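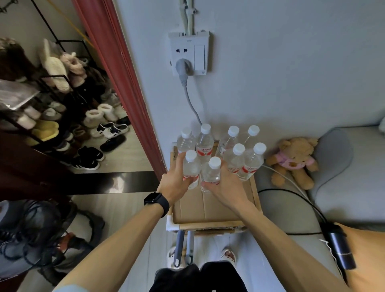
Kitico: Spring and Well Water Taste Notes

Version 5, released 2022-10-18
Maintained by Ekrem Canpolat and Davina MacAulay

Kitico is a small collection of written tasting notes on drinking water. It holds 311 notes, each one a short text by one person about one glass of water, along with a few plain facts about where the water came from and how it was served. We started it because the two of us kept arguing over whether the water in Fomumthorpe tastes of anything at all (it does! chalk, and a little bit of pear skin) and we wanted more people in the argument. Now we have them, and reading their notes is a real pleasure.

If you work with taste words, or you teach a class on describing things, or you just love water more than your friends think is normal, please take a copy and dig in.

What's in the download

notes.csv is the main file, one row per note.
sources.csv has one row per water source, with the kind of source (spring, well, town tap, bottled) and the rock it comes through, where we know it.
words.txt is a list of the taste words people used, lower case, one per line, with spelling fixed but nothing merged. "Stony" and "stone-like" are both in there and we like it that way.
changes.txt is the history, going back to the first version.

Columns in notes.csv

note_id: a plain number. Gaps are notes that were taken out at the writer's request. We don't reuse numbers.
source_id: matches sources.csv.
taster: a short code. The same code always means the same person.
temp_served: cold, cool or room. We tried real thermometer readings in version 2 and half the people forgot, so we went back to words.
vessel: glass, ceramic, steel or other.
first_word: the very first word the taster wrote down, before anything else. This is Davina's favorite column and it should be yours too.
note: the full text, as written.
score: 1 to 5, how much the taster would like to drink it again. Not a quality score. Please don't treat it like one.
blind: yes or no.

How the notes were made

Every taster got the same one-page sheet. Pour the water, let it stand a few minutes, smell it, write one word, take a sip, write for as long as you want. No list of suggested words was given. We went back and forth on this a lot, and Erdal Öztürkmen won us over with a batch of notes he had gathered using a word list, where nearly everyone picked "crisp" and stopped there. Without a list, people write things like "the inside of a clean bucket" and "rain on a warm step." Much more fun to read, much harder to sort.

For blind tastings, a second person did the pouring in another room and wrote the source on the back of the sheet. For the rest, the taster knew what they were drinking. You can see the difference in the notes. People who know they have spring water in the glass write about hills and moss, and people who don't know write about their own kitchens.

Most notes are in English. The Turkish ones were translated by Fadime Yüksel, who also kept the original text in a column called note_tr. Her translations are lovely, and where a word has no good match she left it alone and put a short gloss in brackets. Look for "yumuşak," which comes up again and again. It means soft, but when people say it about water they mean something closer to easy to swallow.

Sources worth a look

The Krajčí well is the star of the set. It has a strong iron taste that people either adore or can't stand, and the scores are piled up at both ends with hardly anything in the middle. Read those notes in one sitting if you can.

Deretti spring is the mild one. Eleven tasters wrote about it, five of them blind, and the blind notes are much shorter. One says only "Yes."

Fomumthorpe tap is the water we know best, and there's a bias there that we should own up to. Both maintainers grew up on it, and we used it as a warm-up glass in the early tastings, so it has more notes than it deserves. If you are comparing sources, sample it down.

Bottled waters are listed by type only (still, low mineral, high mineral). Brand names were removed from the note text and replaced with [brand]. Tarık Güler did that by hand and then did it a second time, and we owe him a large dinner.

Things to watch out for

The tasters are friends, neighbors, cousins and people who answered a card in a shop window. They are not a fair sample of anybody. Several are related, and families share words. There is one household where everything is either "round" or "pointy," and they all seem to agree on which is which.

Temperature matters more than we expected. Cold water gets fewer words, full stop. If you are counting words per note, split by temp_served first.

Steel cups push people toward "metal" and "coin" as a first word whatever the source. From version 4 on we asked everyone to use glass if they had one.

The set says nothing about whether any of this water is safe to drink. There are no lab tests in here. Please don't use a taste note to decide about a well!

What people have done with it

A writing teacher used the first_word column as a warm-up for her class, reading the words aloud and asking for the glass of water that went with each one. Someone else made a lovely wall chart of which words turn up together. "Flat" and "old" are close neighbors, and "sweet" sits next to "cold" far more often than we would have guessed. We would love to hear about yours.

New in this version

Added the second round of Krajčí notes.
Fixed source_id on a handful of Deretti rows that pointed to the wrong spring.
Split "ceramic" out from "other" in the vessel column.
Removed two notes at the taster's request.

Adding your own notes

Yes please. The tasting sheet is in the download as sheet.txt. Fill it in, one sheet per glass, and send it to either of us. Write the way you talk. Don't go back and tidy it up the next day, and don't worry if you only have three words. We fix typing slips and nothing else. Next reading-in of new sheets is at the end of October.

License

Free to use, copy and change for any purpose, as long as you name the Kitico notes as the source and leave the taster codes as codes. Please don't try to work out who anyone is.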